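Play kitchen gallery
Baidoo Toy Library, page 2 of the kitchen sets
Updated 2 November 2022

The play kitchen pieces are among the most borrowed things we have, and people often ask what they look like before they reserve them. Sets go out in lidded tubs and each tub has a number on the side. The one most people want is tub 53, with the pan and colander. Tub 407 has the bowls and the larger food.
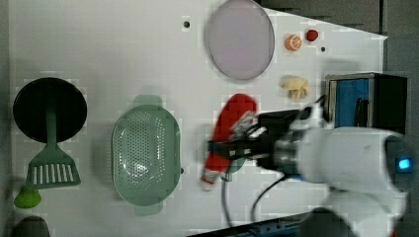
Pans and colanders can be borrowed without the food if you already have some at home. Please say so when you reserve, as we pack the tubs the evening before. The green spatula goes with the black frying pan and should come back with it. The colander is the pale green oval one with a handle at each end. It is light enough for small hands and can go in a washing-up bowl with the rest.

The food is kept in a separate bag inside the tub. The orange slice and the strawberry are the smallest pieces in it and the ones most often left behind under a sofa. Spare fruit comes from Nikow, and we order it twice a year. The next order goes in during December, so let us know before then if a piece is missing from your tub.

Plates and bowls are not tied to any one set. They can be mixed, and most families take one of each. If a plate comes back scratched we still lend it, but cracked ones are taken out of use. 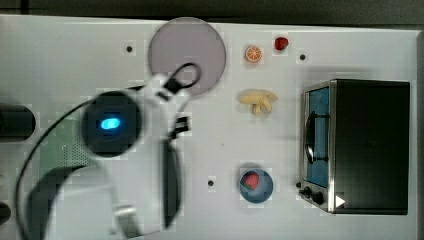

Toaster oven, blue bowl with a red piece of fruit in it, bananas, orange slice, strawberry and the round plate.

Loans are for two weeks and can be renewed once. Wipe everything with a damp cloth before returning it and leave the lid off the tub overnight if anything has been washed. Returns go to the Drulodel Road door. The toy library has been lending since 2000, and the wooden train sets and Irkik building blocks are on the next page.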